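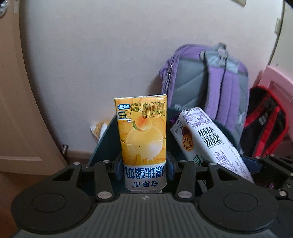 Gremis: upright or upside down?

README for the Gremis release, last edited 19/05/2022

Hi, and thanks for grabbing this! Gremis is a set of short grasping demos recorded with a hand-held gripper, plus the code we used to ask one fairly narrow question: if a robot learns to pick things up from people carrying a gripper around their homes, does it also pick up which way up the thing is supposed to go? I got interested in this after watching an earlier policy of ours put a drink carton down on its head, very gently and with great confidence. The grasp was fine. Everything we were measuring at the time said it was a success.

So this release has orientation labels, and that's mostly why it exists.

What you get

There are 2000 demos in the main folder. Each one is a pick, a carry and a place, recorded from the camera on the gripper, with the finger opening and the gripper pose saved alongside. Another 400 are held out for testing, and please keep them held out (I know, I know). The objects are ordinary packaged groceries: cartons, biscuit rolls, pouches, small boxes. Some go into a bin, some come out of one, and some just move a little way across the floor.

The folders are:

demos/ – the training recordings, one folder per demo
heldout/ – the test recordings, same layout
labels/ – orientation at grasp and at release, one small file per demo
irnora/ – the training and scoring code
notes/ – my running notes, which are messy but searchable

Orientation labels

Every demo gets one of 4 labels at the moment the fingers close and again just before they open: upright, inverted, on its side, or unclear. I label from the printing on the package. If the brand name reads upside down, the object is inverted, even if the shape looks the same either way. This matters a lot for drink cartons, where both ends can look pretty much like a flat box from the gripper camera and the printing is your best clue.

"Upright" is relative to the floor. Early on I was labeling relative to the camera, and that falls apart the minute somebody tilts their wrist. If you find an old copy of the labels floating around with a column called cam_up, throw it out.

Use "unclear" freely if you add your own data. I'd much sooner have a hole in the labels than a guess.

How the method works

Irnora is a small add-on to a plain imitation policy. The policy sees the last few camera images and the finger opening, and predicts the next stretch of gripper motion. We add one extra output that guesses the orientation label, trained at the same time, and then feed that guess back in when the policy plans the release. You could write the whole thing in an afternoon. Most of my time went into the labels and into figuring out why the first version ignored its own guess (I'd left the feedback path switched off in the config, so, yes).

What we found

With the extra output, releases in the wrong orientation went down on the held-out cartons and boxes. Grasping itself barely changed, up or down, and I was happy with that – I'd been worried we'd trade one for the other. On pouches I see no clear benefit. They flop over whatever you do, and the label at grasp doesn't tell you much about the label at release.

The guess is weakest when the fingers cover the brand name. It's also weaker on packaging with lots of small dense text and no big lettering. Mayrhofer, our older baseline with no orientation output, is in the repo under irnora/baselines so you can compare on your own objects. It's a bit slow to load. Sorry!

Running it

Install the requirements, unpack demos/ next to the code, and run train.py with the default config. It stops after 2000 warm-up steps to write a sanity check to disk. Open it and look at the predicted labels next to the images before you let it carry on. If they all say "upright", your labels folder isn't being found.

score.py takes a checkpoint and the heldout/ folder and prints a table by object type.

Known problems

Homes in this set are cluttered, and I left them that way. Bags, furniture and doors show up behind the objects all the time, and the wide lens bends straight edges near the sides of the view. I tried correcting the lens bend and it made no difference to the scores, so the images are as recorded.

A few demos in the Prurkov batch have the finger opening shifted against the video. They're listed in notes/prurkov_timing.txt, and the loader skips them by default. I'd like to fix them in the next version and haven't worked out how yet.

If you find a wrong label, open an issue with the demo folder name and what you think it should say.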